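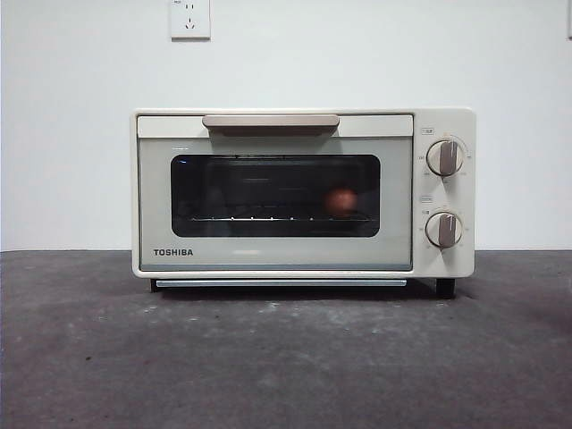
Rinaleo test kitchen: good practice at the bench

We use these pages to go with the house rules for automated handling of small appliances. The rules run to 2 pages and apply at both our sites, Caltgate and Dritidley. Ratree Wiriya keeps the current version, last changed on Tue 15 July.

Toaster oven station. The bench is clear on both sides of the oven and the door is shut, with one small round item on the rack. Both dials have their grip bars upright, and rule 4 asks for the two to be checked by eye before every run.

Rules that apply at this station:

Keep hands behind the line while the arm is powered. If something needs moving, press stop first, then reach in.

The arm opens the door by the handle only. It must not push on the glass or pull on a knob.

Door force limits are set by Samran Bunnag and are not to be changed during a shift — ask him, or leave a note in the log.

Food items go in one at a time. Write the item and the run number in the log before starting. Caltgate is on run 984, so please carry on from there.

Heating runs need a person in the room from start to finish. Cold runs may be left, but the oven must be unplugged.

Comments on the wording go to Marlene Fröhlich before the August review.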